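Tshepo Makhubela
Thread: cleaning the play food, Sunday afternoon

1. This Sunday I finally took the whole box of play food out of the cupboard and decided to wash it. I will write here how I did it, piece by piece, maybe it is useful for another parent or for a playgroup.

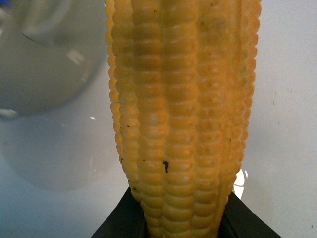

2. The box has been in our house for a long time. First it was for my older daughter, then for my son, and now the small cousins use it each time they visit Terkville. In all these years I washed it properly only once. I am not proud of this.

3. The corn is the piece I always begin with. It is the favourite of everybody, so it goes in every soup, every shop and every picnic on the carpet. It is also the most difficult one to clean.

4. The difficulty is in the grooves. A smooth toy like the tomato you wipe one time and it is finished. With corn, the small specks sit between the rows of kernels and the cloth passes over them. You think it is clean, then you turn it to the window and there is still a little black mark.

5. So for corn I don't use a cloth at the beginning. I use an old toothbrush, a soft one. I brush along the rows, from the thick end to the thin end, and only after this I go across. If you go across first, you push the dirt deeper in the groove.

6. The water is warm, not hot. One drop of washing-up liquid is enough for a full bowl. My first time I put much more and I was rinsing foam out of a toy aubergine until supper.

7. For marks which do not leave with the brush, I use a wooden toothpick, but I hold it almost flat. With the point straight down you can scratch the surface, and then the dirt has a new home.

8. A question I had myself before: what about discoloration? On light colours, yellow especially, you sometimes get a greenish or greyish tint. I tried a paste of baking soda on our banana last year. It became a bit lighter. On the pear it changed nothing at all. Now I accept some tint, it is old food after all :)

9. Please don't try bleach. A neighbour recommended it to me and I did it with one lemon. The lemon is now almost white and it smells like a swimming pool — the children call it the egg.

10. Now the drying. I lay a towel on the kitchen table and put the pieces with space between them. Anything hollow with a hole must be pressed first, to let the water out, and then put with the hole down. Leave it the whole night. If you close the box too early, it will smell, and you must do everything again.

11. The pieces made of cloth (we have lettuce, two slices of ham and something which I believe is cheese) go in the washing machine, inside a pillowcase with a knot. The cheese came out smaller. It was already not so nice before.

12. The wooden pieces never go in the bowl. I wipe them with a damp cloth and dry them immediately. I learned this from a wooden carrot which opened in the middle like a book.

13. Somebody asked me where our set is from. It is mixed. A part is a Grurka set from a shop which does not exist any more, a part is from the school fair in August, and the rest I bought in one bag from a lady on Marchand Street. I can't say any more which piece came from where.

14. About the box itself. I was washing the food and then putting it back in a dirty box, for years! At the bottom of ours I found sand, a hair clip, pieces of crayon and a raisin. At least I hope it was a raisin.

15. Now I use a Jokby basket with holes in the sides. The crumbs fall through and the air can enter. It stands on the low shelf so that even the smallest cousin can take things without pulling all of it on her head.

16. I also sorted. Not everything must stay. If a piece is cracked, or sticky and it stays sticky after washing, I throw it away. The sausage was sticky. There was a small protest about the sausage.

17. My son wanted to help, so he received his own bowl and the brush for vegetables. He washed one potato for a very long time and he was very serious. The floor was also washed, in a way.

18. If you want to do it with children, I recommend to put the bowl on the floor of the shower instead of the kitchen. We moved there after the second towel.

19. How often to do it? I would like to say every month. For us it will probably be before each school holiday, and always when somebody in the house was ill. The pieces they put in the mouth — in our house it is the strawberries — I wash in between, together with the dishes.

20. One more thing for the corn, I forgot it above. After rinsing, shake it strongly over the sink and then dry it with a towel which has loops, not a flat kitchen cloth. The loops go into the grooves and take the water. Then look at it again near the window. There is always one speck more.

21. Thank you for the answers already. To the person who puts everything in the top rack of the dishwasher: I am a little afraid to do it, because ours are old and I don't know what heat makes to them. But if you did it with a corn, please tell me if the rows came out clean.

22. Tomorrow the play kitchen. The oven door has a sticker on it since three years and I have no plan yet for the glue. If you know something that works on painted wood, write it under here please.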